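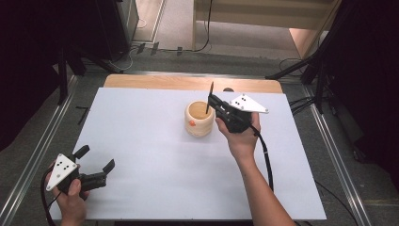

Photo: Rodrigo Rebelo / Wikcombe Open Texts

Home | Contents | Chapter 2 | Glossary | Print

Chapter 2: Wood and Water

Last updated: September

When I started teaching this course, I used to open with cell walls. I'd draw them on the board, label everything, and watch the whole back row drift off. These days I start with a door. Specifically, the bathroom door in my first apartment, which closed beautifully all winter and then had to be shoved with a hip from June on. You've probably lived with one like it!

The door is a good place to begin, as everything in this chapter is hiding inside it. Wood takes in water from the air when the air is damp and lets it go when the air is dry. While it does that, it changes size. It hardly changes along its length (so your door doesn't get taller in any way you'd notice), but it changes quite a bit across the grain, and that's where the hip comes in.

We measure this with a number called moisture content, and the first time you meet it, it looks like a mistake. It's the weight of the water divided by the weight of the wood once it has been dried in an oven, times 100. So a block that weighs 131 grams damp and 100 grams oven-dry has a moisture content of 31 percent. Fine so far. But a freshly cut log can hold more water than wood by weight, and then you get numbers over 100 - and every term somebody comes to my office sure they've broken their calculator.

My co-author Tamara Melnychuk came to all this from the workshop side. She spent years making drawers at Branura before she went back to school, and she thinks about wood in terms of what it will do to her in six months. I think about it in terms of graphs. We argued a lot over this chapter (mostly over coffee, once in a parking lot), and you'll see both of us in it. Her sections are the ones with better advice.

What you need before you start: Chapter 1, or at least the part on growth rings and grain direction, plus simple percentages. The long table of shrinkage values is on page 49, so please don't try to memorize it. Problem 33 is harder than it looks and I'm rather proud of it.

Words to watch for: bound water, free water, fiber saturation point, radial, tangential. The last two get mixed up constantly, by me included, so we'll draw them more than once.

2.1 Where the water sits

Picture a bundle of drinking straws, glued side by side and soaked in a bucket. Some of the water is inside the straws, and that's our free water. Now imagine the straws are made of paper, so the walls have soaked up water too. That's bound water, and it's the kind that makes a door stick.

14 shares | 2 comments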